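Dondia Planner 2
Motion planning and perception for arms that have to reach inside things 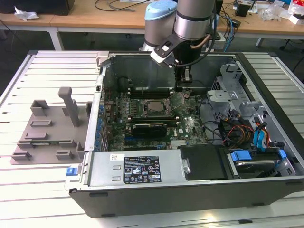 I started writing Dondia because I was fed up with planners that were brilliant over a flat table and hopeless the moment you asked them to go down into a box. Desktop computers are my favourite sort of box for this. They've got walls, brackets, memory slots standing up where you don't want them, and then there are the cables (oh, the cables!), which never sit the same way in two machines. If a planner can bring a gripper down into a tower lying on its side and get it out again without snagging anything, I'm happy to let it loose on most other jobs.

So version 2 is built around that. You give it a point cloud or a depth image, tell it which arm and gripper you've got, and it works out a way in. Rigid parts go into the collision model as you'd expect. Cables get their own layer, which I call soft keep-out: the planner will pass near them if it must, but it pays for it, and you set the price. I leave mine quite high. One of the early users at Vernton turned theirs right down and was perfectly pleased, so do play with it.

What you get in the box (well, in the download)

The planner itself, with a C++ library and Python bindings that cover everything, including the bits I used to keep to myself.
Dandon, the perception half. It labels boards, sockets, drive bays, power supplies and loose wiring, and it was trained on 3,000 scans of opened desktop cases.
A viewer, so you can scrub through a path before the arm moves. Please use it!
Fixture templates. Draw your fixture plate once, save it, and it's treated as solid from then on.
Sample projects for lifting out a drive, unplugging a SATA lead and approaching a CPU socket from straight above.

How quick is it?

On my own bench machine a typical approach path into an open tower takes almost 900 milliseconds from a fresh depth image. Replanning when something has shifted takes 326. That's without a graphics card doing any of the work, and I'd like to get both numbers down, but I'd sooner have a path I trust. The regression suite has 466 reach-in cases in it now and I run the lot before every release, usually overnight with the fans annoying me through the wall.

What it won't do

It doesn't do force control. Dondia gets your fingers to the clip, and your controller does the squeezing. If you need a decent force layer, the Turunen bridge is included and talks to theirs directly. It also struggles with very shiny panels if your depth camera does, so a bit of diffuse light helps a great deal. And laptops are only half supported, sorry. I'm working on them for the December update, along with a proper undo in the viewer.

Requirements

Ubuntu 18.04 or 20.04, 16 GB of memory, any six- or seven-axis arm with a URDF file. ROS is optional.

Licences are per workcell and don't run out. Upgrades from version 1 are free, just sign in with your old key.

Page last updated November 2020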